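August, late

Tech rehearsal tonight at the Lerthorpe hall. Got there at 5:30 and the side door was still locked, so I sat on the step and ate my sandwich. Harish turned up with the key and two boxes of programs. We ordered 300 and the printer has spelled Pallavi's surname Nautyal on every one. She says leave it.

Act one ran long again. Kusum wants the letter speech trimmed and Archana doesn't, and they went back and forth on it through most of the tea break. I stayed out of it. My own cue in the second scene is still late because I can't hear the line from behind the flat. Ashok will try leaving the curtain open a foot on that side. 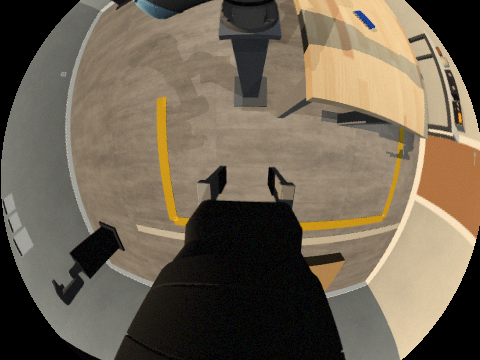 Yellow tape on the floor, gripper open.

The grey paint for the back wall went on too thin and will need another coat. Harish has the receipts and says we've spent $1,167 on the set so far, mostly timber. The grant was $3,000 and has to cover the hall and the rights as well. I said I'd ask my brother for the leftover plywood in his garage.

Act two was better. Pallavi knows all of it now. The phone rang when it was meant to, and the colour of the evening light is right at last, though Archana would like it slower coming down.

Home by 10:40. Washed the paint out of my sleeve, most of it. Still have to learn the bottom of page 61 and find a pair of brown shoes that fit. Kusum is picking me up at six tomorrow.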